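Speaker notes: what arrest numbers do and don't tell you
Ilgın Sarıgül, Strickland public library, January 28, 2023

1. Start with the headline
Read it out slowly: "Burglary arrests up 23 percent." Ask who thinks that means more burglaries. Wait for hands. Then ask who thinks it means better policing. The press release wanted the second answer and gave no evidence for either.

An arrest is a decision made by an officer. Charges come later, and some get dropped. I asked the Nokport department how many of its 80 August arrests ended in a conviction. They sent me the press release again.

Pause here, drink water.
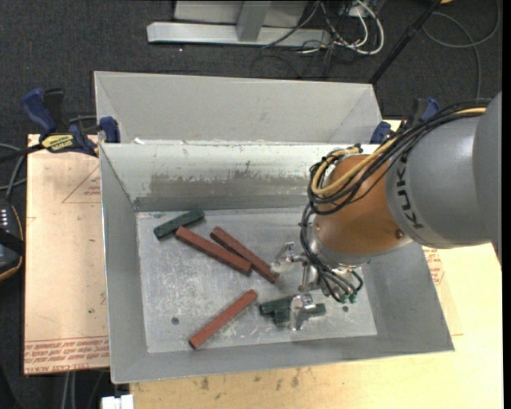
2. The missing follow-up
Local news reports the arrest on day one. I went back through 60 stories and found 12 that ever mentioned how the case came out. Don't scold the reporters in the room. Do ask why the mugshot stays online after a case is dismissed.

3. The Flodix pitch
The company says its software "predicts hot spots." It is trained on past arrests, so it may just send cars back to where cars already went. Drorer bought it anyway. I have asked for the test results twice. If someone from the city says the results are coming, ask for a date.

4. Questions
Someone will say I'm soft on crime. Short answer: I'd like the right person caught, and I'd like to see the paperwork. Leave the records request form on the table by the door.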